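Skirix Tabletop Manipulation Station
Planning and budget notes for first-time buyers

Product overview | What's included | Planning your budget | Lead times | Support

The Skirix station is our favorite thing in the Otora catalog right now, and we get more questions about it than anything else we carry. It's a bench-size setup for labs and classrooms that want an arm picking, pushing and sorting small parts without giving up a whole room to it. You bolt things down, you plug things in, and you can be moving blocks the same afternoon!

Most people start by pricing the arm. We'd suggest starting with the table. A perforated metal top lets you fasten a work board where you want it and bring it back to the same spot next month, and that saves a surprising amount of re-teaching. If you already own a solid bench with a regular hole grid, tell us the spacing and we'll check it against our brackets before you order anything.

The work board is a small line on the quote and it earns its keep. We like light maple. It's kind to plastic parts, it gives good contrast with bright colors, and when it gets scratched you unbolt it and put on another one (lots of buyers order a spare, and we think that's money well spent).

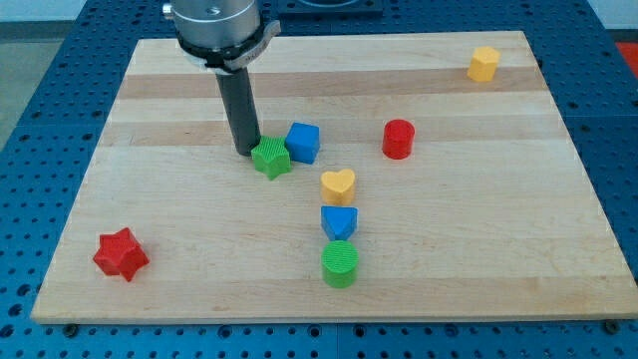

Then there are the parts you'll be handling. Go for variety in shape before you go for quantity. Cylinders and cubes are forgiving, stars and hearts are fussy about where you touch them, and a mix of smooth and ribbed sides gives you something to compare when you change fingertips. Four colors is plenty for a sorting task. If you have a 3D printer in the building, print your own and put the savings toward a second fingertip set.

What's included
Arm mount and wrist bracket
Perforated tabletop panels with fasteners
Maple work board
2 fingertip sets
Shape files for printing your own blocks

Not included
Arm, controller, camera, computer

Planning your budget
Set aside $300 a year for wear items: fingertips, fasteners, a fresh board. Teams that run every day will go through fingertips faster, and teams that share the station between courses tend to lose blocks, so keep a few extra on hand. Villca fingertips fit the standard bracket with no adapter. Wuterby ones need the adapter plate, so add it to the same order and skip the second shipping charge.

Lead times
Tabletop panels: 5 weeks
Work boards and fingertips: 7 business days
Orders for fall classes should be in before August.

Support
Send us a sketch of your bench with the door and outlets marked, and we'll send back a layout with the quote. We love doing these, so please don't worry about how rough the sketch is.

Page updated 4 March 2025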